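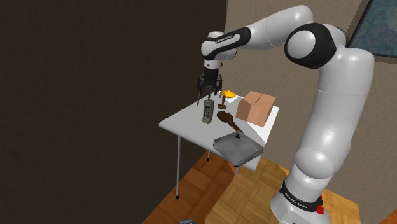
**テーブル**とは、水平な天板を脚や台で支えた家具の総称である。日本語では「卓」「台」「机」などの語が古くから使われ、そのどれもが少しずつ違う顔をもっている。食事をする、字を書く、物を並べる、布を裁つ、客を迎える、あるいは何ということもなく肘をついてぼんやりする。そうした暮らしの営みの多くがこの平らな面の上で行われてきたので、テーブルの歴史をたどることは、人がどのように座り、どのように集まってきたかをたどることにもなる。

## 名称

英語の table はラテン語の tabula(板、書板)に由来するとされ、もともとは家具というよりも板そのものを指す語だった。同じ語が表や一覧の意味にも使われるのは、文字や数字を刻んだ板の名残である。日本語の「テーブル」は明治以降に洋家具とともに広まり、当初は洋間に置く脚の高いものを指すことが多かったが、やがて座卓に近い低いものまで「ローテーブル」と呼ばれるようになった。

「机」との区別はなかなか悩ましい。引き出しがついて一人で向かうものが机、何人かで囲むものがテーブル、と説明されることが多いけれど、家庭では食卓で宿題をし、机で夜食をとることも珍しくなく、言葉の境目は使い手のほうがやすやすと越えてしまう。家具店の売り場でも、同じ品が「デスク」の棚と「テーブル」の棚の両方に載っていることがある。

## 構造

### 天板

天板は、無垢の木材、合板、繊維板、石、ガラス、金属、合成樹脂など、実にさまざまな材料で作られる。無垢板は手触りがよく、傷も味わいになると好まれる一方で、湿度によって伸び縮みするため、幕板への留め方に工夫がいる。伝統的な作りでは「駒止め」と呼ばれる小さな木片を溝にはめ、板が動く余地を残しておく。これを怠ってしっかり固定してしまうと、冬の乾いた日に天板がぱきりと割れ、持ち主をひどくがっかりさせることになる。

形は長方形、正方形、円形、楕円形が一般的で、ほかに半円形や、角を大きく丸めたものがある。円形は席の上下がつきにくく、人数が一人増えても少しずつ詰めれば収まるので、家族や友人の集まりに向く。長方形は壁に寄せやすく、狭い部屋でも無駄が出にくい。楕円形はその両方のよいところを借りたような形だが、部屋の隅にはうまく納まらないことがあり、置き場所はよく考えて決めたい。

### 脚

もっとも多いのは四本脚である。三本脚は床が多少でこぼこしていてもがたつかず、作業場や庭で重宝されてきたが、脚のない側に体重をかけると傾きやすい。中央の一本で支える形式は足元が広く、喫茶店の小さな丸テーブルによく見られる。両端に板や枠を立て、その間を貫でつなぐ形式は、長い食卓に古くから用いられてきた。

金属の脚は細くても強度を得やすく、部屋を広く見せる効果もある。木の脚はどっしりとして、床に当たる音がやわらかい。どちらを選ぶにしても、脚先に調節ねじやフェルトがあるかどうかは、買う前に一度しゃがんで確かめておくとよい。

### 伸長と折りたたみ

来客の日だけ広くしたいという願いは昔からあったようで、伸長式にはずいぶん多くの工夫が残されている。天板の下から補助板を引き出すもの、中央を割って板を足すもの、両脇に垂れた板を持ち上げて腕木で支えるものなどが代表的である。日本のちゃぶ台は脚を内側に畳んで壁に立てかけることができ、食事の部屋をそのまま寝室に変えるという、限られた広さの住まいにまことに具合のよい仕組みだった。

## 歴史

古代エジプトの墓からは、供物を載せるための小さな台が見つかっている。古代ギリシアやローマでは、寝椅子に横たわって食事をとる習慣に合わせ、寝椅子の脇に置く低い卓が使われた。中世のヨーロッパの館では、架台に板を渡しただけの長い食卓が多く、食事が済めば板を外して壁際に寄せ、同じ広間を別の用途にあてた。

日本では、長らく一人ずつの膳が食事の中心にあった。家族が一つの卓を囲む食べ方が広く行き渡るのは近代に入ってからで、ちゃぶ台の普及がこれを後押しした。第二次世界大戦後、台所と食事室を兼ねた間取りの集合住宅が建てられるようになると、椅子とテーブルの食卓が一般の家庭にも入り、畳の上の暮らしと椅子の暮らしが一つ屋根の下に同居することになった。冬になると食卓を離れて炬燵に移る家庭は今でも多く、こういうところは理屈よりも足先の温かさが物を言う。

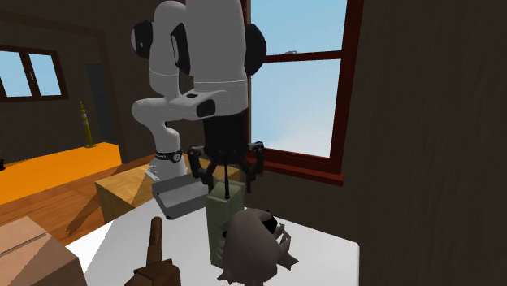
天板の仕上げにも時代の好みがあらわれる。濃い色の塗りが格式を感じさせるとして好まれた時期もあれば、木地の明るさを生かした薄い仕上げが喜ばれた時期もあった。白い天板は二十世紀の後半に広く出回るようになり、部屋を明るく見せ、汚れに気づきやすいという理由から、台所や学習用の部屋で親しまれてきた。もっとも、気づきやすいということは、気づいた人が拭く羽目になるということでもある。

## 寸法

食卓の高さは、椅子の座面との差で考えるのがよいとされる。この差を「差尺」といい、大人では三十センチメートル前後を目安にすることが多い。書き物を主とするならやや小さめに、食事が主ならその家でいちばん長く座る人に合わせるのが無難である。肘を軽く曲げて天板に置いたとき、肩が持ち上がらないくらいがちょうどよい。

一人分の幅は六十センチメートルほどが標準的で、隣の人と肘がぶつからずに食事ができる。さらに椅子を引いて立ち上がるための空きも必要なので、カタログの寸法だけで決めず、床に新聞紙を広げて周りを歩いてみるという昔ながらの方法が今もすすめられている。背の高い照明を吊るす場合には、向かいの人の顔が隠れない高さかどうかも、座って確かめておきたい。

## 地域の収集と保存

暮らしの道具としてのテーブルは、使い古されて捨てられることが多く、立派な客間の品に比べて残りにくい。この点で興味深いのがホンドサイデ(Hondside)の生活家具資料室で、農家や商店で使われた卓と台を中心に934点を収めている。そのうち199点は伸長式または折りたたみ式であり、来歴の聞き取りが済んだ133点には、どの部屋で誰が何に使ったかという短い記録が添えられている。天板の裏に子どもの背丈を書きつけたもの、包丁の跡が片側だけに集まったものなどもあり、見ていると時間を忘れる。

資料室の目録を編んだリース・ラウル(Liis Laur)は、序文で次のように述べている。

> 天板の表は家族が客に見せたところで、裏は家族が自分たちのために残したところです。調べるときは、どうか床に寝転がってください。

目録の改訂版は2024-01-05に公開され、脚の形式による索引が加わった。修理の記述には工房ケーニンシュ(Ķēniņš)の職人が協力しており、古い膠の外し方や、虫食いの脚を継ぐときの木目の合わせ方など、細かな手順まで読むことができる。毎年9月には収蔵庫の一部が開かれ、伸長式の天板を引き出してみせる実演が行われる。

一方、量産品の資料としては、家具商トラリコ(Trallico)の古い通信販売カタログが挙げられる。なかでも「ティキク」(Tikik)と名づけられた折りたたみ卓は、脚の金具の形が何度も改められており、版ごとに図を見比べると、指を挟みにくくするための苦心がよくわかる。

## 手入れ

日々の手入れは、固く絞った布で拭き、続けて乾いた布で水気を取るだけで足りる。オイル仕上げの木の天板は、年に一、二度、薄く油を引いてやると落ち着いた艶が戻る。油を含んだ布は自然に発火するおそれがあるため、使い終えたら水に浸してから捨てる。塗装した天板には、研磨剤入りの洗剤や目の粗いたわしを使わない。

熱い鍋を直に置いてできた白い輪は、塗膜に入った湿気が原因であることが多く、浅いものなら数日で薄れる場合もある。あわてて削ると下地まで傷めるので、まずはお茶でも淹れて(今度は鍋敷きを忘れずに)様子を見るとよい。がたつきは、脚を疑う前に床を疑う。向きを変えて収まるなら床の側に原因があり、どの向きでも揺れるなら、脚の付け根のねじや接合部の緩みを調べる。

## 関連項目

- 机
- ちゃぶ台
- 炬燵
- 椅子
- 差尺
- 幕板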